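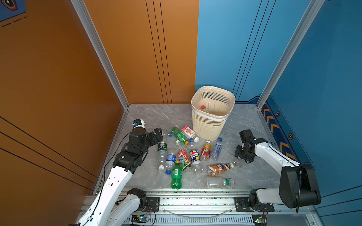
Yap asks whether the section on visitor sessions could start with clearing the floor, before anything about power. On the last open day at Rindotside the operator had the arms energized first and then had to reach in for a bottle that had rolled against the rail. The order below has been changed to suit.

Pallstead Two-Arm Sorting Cell
Set-up Guide, Section 8: Running the Bottle Clearing Demonstration for Visitors
Technical Documentation, Pallstead
Revised April
6 min read

8.1 Scope

This section covers the bottle clearing routine as run in front of visitors. It assumes that the cell has been assembled and calibrated as described in Sections 3 through 6, and that the operator has completed at least one full run without an audience. Teaching new grasps is covered in Section 9.

In this routine the two arms pick drink containers from the floor of the cell and drop them into a wastebasket near the back. Either arm may take any container within its reach. The planner assigns picks so that the arms do not enter the shared zone at the same time, except during a handover.

8.2 Preparing the floor

1. Confirm that the main switch is off and the lockout tag is in place.

2. Remove all containers left from the previous session, including any inside the wastebasket.

3. Wipe the floor panel with a damp cloth. Allow it to dry fully. Sticky residue changes how a bottle rolls when a finger touches it.

4. Fit a liner bag if one is used at your site. Fold it over the rim on all sides and press it down into the corners. A liner that stands up above the rim can be caught by a descending gripper.

5. Place the wastebasket on the floor near the back wall, between the two arms. Check that both arms can reach the opening by loading the WUTOV_REACH pose on each in turn after power-up (see 8.3).

6. Lay out the containers on their sides in front of the wastebasket. Bottles and cans may be mixed. Caps should be on. Containers may touch, and may lie at any angle.

Note: Use empty containers only. The rated load of the gripper permits a partly filled small bottle, but liquid shifts during transfer and the grasp check will report a slip.

Caution: Do not use glass.

8.3 Power-up

1. Remove the lockout tag and turn on the main switch. Wait for the green LED on each controller board at the rail. If either board stays dark after 8 seconds, turn the switch off and see Section 11.

2. Check that the cables on both arms hang free and do not loop around a joint housing.

3. Start the Wutov console and select DEMO, then FLOOR CLEAR.

4. Load WUTOV_REACH on the left arm. Confirm that the gripper stops over the opening of the wastebasket. Return the arm to the ready pose and repeat with the right arm.

5. Run a camera check. The console displays one outline per detected container. Overlapping outlines are normal where containers are in contact. A missing outline usually means glare from the room lights on clear plastic. Dim the lights or move the bottle slightly, with the arms in HOLD.

8.4 Running the routine

1. Ask visitors to stand behind the floor line. Keep the emergency stop within reach of the operator for the whole session.

2. Set the speed to 3. Speeds above 3 are locked out in demonstration mode.

3. Press RUN. The arms leave the ready pose one after the other, with a delay of 2 seconds.

4. Let the first few picks go by before starting the spoken part of the session. Visitors look at the arms first and do not take in much else.

5. Point out the working positions of the two arms when they differ: one gripper lowered over a bottle, the other raised near the wastebasket.
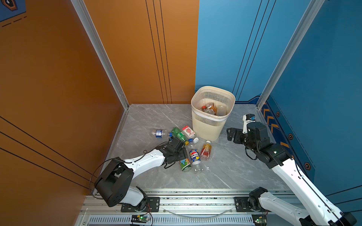

6. If a container is dropped outside the wastebasket, do nothing. The planner adds it to the list again at the next camera check. Step in only if it has come to rest against the rail or outside the reach of both arms.

7. If a pick fails 3 times in a row, the console marks the container as skipped and moves on. Skipped containers are shown in gray on the console. They may be moved by hand after the run.

8. When the console shows FLOOR CLEAR COMPLETE, press HOLD and wait for both arms to stop before answering questions at the cell.

Caution: HOLD keeps the motors energized. Do not let visitors reach over the rail in this state. If a visitor is to handle a gripper, turn off the main switch and fit the lockout tag.

8.5 Session length

A full layout takes around 96 seconds per arm change when handovers are enabled, and less when they are disabled. For school groups, disable handovers under DEMO, OPTIONS. For technical visitors leave them on, as most questions concern the shared zone.

Allow the joint temperatures to return to the green band between sessions. The console blocks RUN until they do.

8.6 After the last session

1. Return both arms to the park pose.

2. Turn off the main switch and fit the lockout tag.

3. Empty the wastebasket and inspect the liner for tears.

4. Inspect the gripper fingers for label adhesive. Clean with isopropyl alcohol on a lint-free cloth.

5. Export the run log to the site folder. Record skipped containers by type in the remarks field.

Continue with Section 9, Teaching a New Grasp.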